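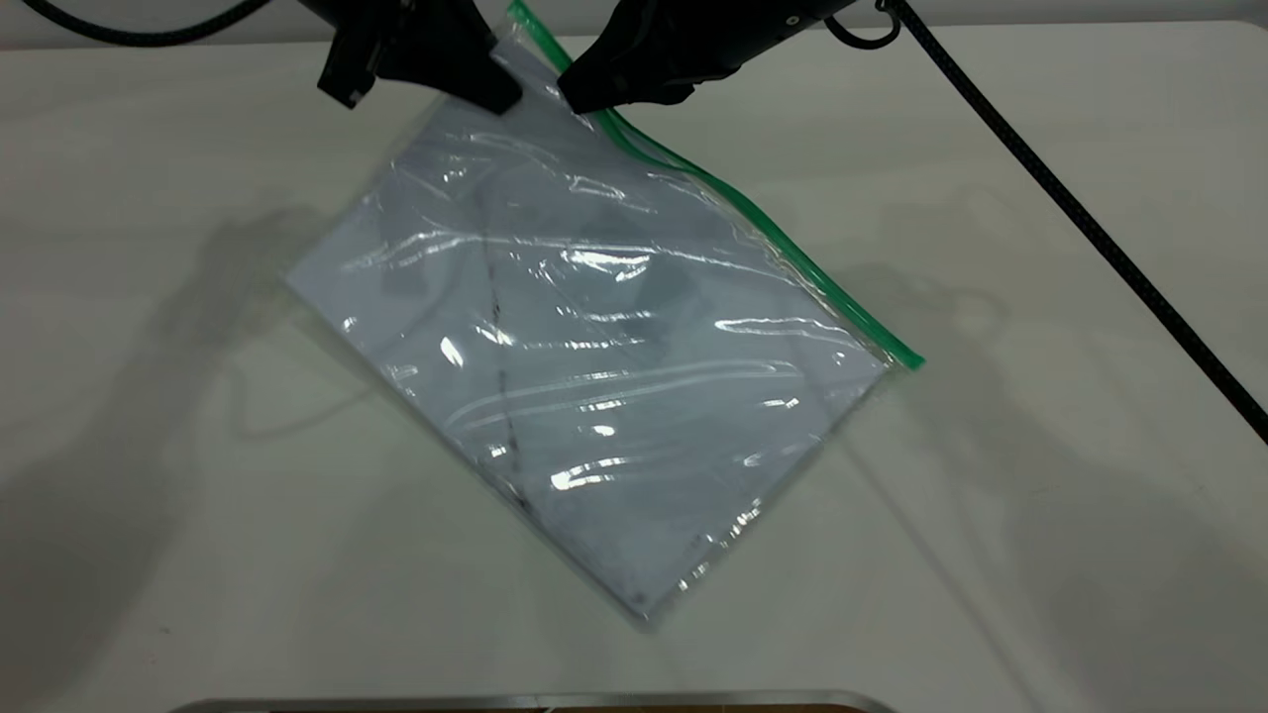
Zip-top bag with a green closure, papers inside.

2 min read

Electric van trial: progress to the end of April

Both vans are now on the road from the Prasden depot. The Zavala run started first and has covered 700 miles. The Ullik run began later than planned — the second charger needed a new supply cable.

Of the deliveries booked for April, 91 per cent were made by electric van. The rest went by diesel while the charger was off. Range fell on the hill section past Drurnitz, so drivers now top up at midday.

Spending is within the grant. We ask to move the cable cost to the equipment line.

Lerato Magagula, fleet projects

Contact us | © Prasden Fleet Projects | Back to top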